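Grollano tabletop stack - frequently asked questions
Last updated 22/02/2019

What does Grollano cover?
Grasp planning, motion planning and the gripper control loop for one arm at a fixed table. Camera drivers are in Jotomden, a separate package.
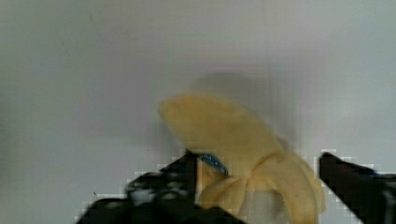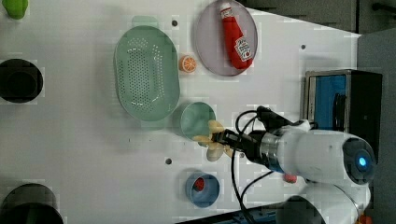
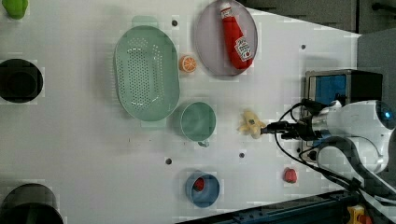
Toy banana task: wrist camera first, then two overhead views.

Why does the planner reject grasps on the banana?
The splayed peel breaks the convex hull test. Set hull_mode to "parts" and the flaps are scored separately from the body.

At what rate does the control loop run?
100 Hz. The planner runs in its own process and may take up to 800 ms per query - the arm holds its last setpoint until a plan arrives.

Can I use the wrist view alone?
For final alignment, yes. Placing needs an overhead view, as the fingers hide much of the lower part of the wrist view.

How many grasp candidates are sampled?
1,775 by default, cut to 12 before collision checking. Both values are in planner.cfg.

Which collision checker should I choose?
Hájek is the default. Bernetti is faster but ignores cables, so keep the wrist speed limit on if you use it.

The arm stops short of the object. What is wrong?
Usually a stale hand-eye calibration. Run calib_check and compare the residual with the stored value.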